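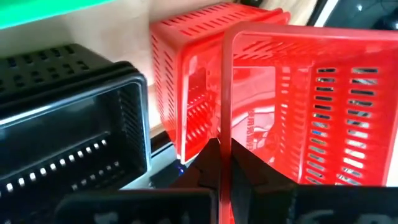

A red plastic basket, turned on its side.

Managers Deserve More Than a Season, and Supporters Deserve to Know Why

When Mullham dismissed its head coach in January, the club's statement ran to four sentences. It thanked him for his efforts, wished him well, confirmed that the first-team staff would take training for the time being, and asked supporters to get behind the players. It gave no account of why a man appointed in the summer on a three-year contract was no longer suitable by the middle of winter.

This column takes the view that the decision was a mistake. It also takes the view that the manner of the decision was worse than the decision itself, and that the league should respond to it.

The record deserves to be set out fairly. Mullham had won five of their league matches and lost nine when the change was made. They had conceded late goals at Swanepoel and again at home to Stiturside, and the second of those defeats was poor by any standard. The midfield was slow to recover the ball and the substitutions came too late. Supporters who stayed to the end were entitled to make their feelings known, and they did.

Against that, the coach had been given a squad from which the two leading scorers had been sold. He had been told that replacements would follow, and one arrived. He used four players from the youth team before the end of October, and two of them have since become regular starters. A board that asks for young players to be used must expect some matches to be lost while they learn.

Hermine Aigner, who coached in this division for eleven seasons and now advises the coaches' association, put the matter plainly at its winter meeting. "A coach who has had one preseason has coached one team, and it is usually the team somebody else picked," she told the members. "If you want to judge the work, you have to allow the second summer." Her own first season at Clesovus ended one place above relegation. Her third ended with promotion. Clesovus kept her through a run of seven matches without a win, and the directors of the time have said that the vote was close.

There are cases on the other side, and they should not be brushed away. Swanepoel changed coach twice in one season and finished in the top half. A new voice can lift a dressing room for a few weeks, and a few weeks may be enough to keep a club in its division. Relegation costs jobs in the ticket office and the kitchens as well as on the field. Directors who carry that responsibility cannot be asked to wait forever.
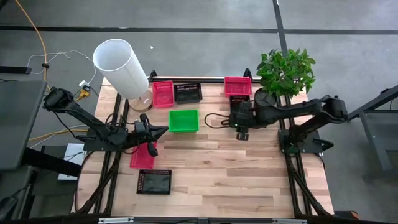 Small bins in red, black and green on a wooden worktable.

The difficulty is that clubs at this level rarely say in advance what they are waiting for. A coach is told to be competitive, or to build, or to restore pride, and none of these can be measured in January. Shamim Warraich, chair of the Mullham supporters' association, wrote to the board after the dismissal to ask what target had been missed. The letter carried 336 signatures. The reply thanked the association for its continued interest in the club.

Supporters at Mullham are not distant customers. When the east terrace needed repair, 500 of them bought season tickets early so that the work could be paid for before the autumn. On wet evenings the home crowd can fall to 1000, and those who come are largely the same people each time. They have a reasonable claim to be told how the club is run.

The league already requires its members to file a budget before the season. It should require a short football plan as well, stating the aims for the first team, the expected use of youth players, and the point at which the coach's position will be formally reviewed. The plan need not be long. A limit of 200 words would discourage padding. Where a coach is removed before the review date, the club should be obliged to publish its reasons within a month.

Such a rule would not save every coach, and it is not meant to. Some appointments are wrong from the first week, and a board must remain free to end them. It would, however, oblige directors to decide what they want before they hire someone to provide it, and it would give the next coach a written answer to a question that the last one was apparently never able to ask.

Mullham are expected to name a successor before the visit of Clesovus. Whoever is chosen will inherit a young side, a thin bench and a difficult run of away fixtures. The board should state publicly, on the day of the appointment, how long the new coach will be given and what will count as progress.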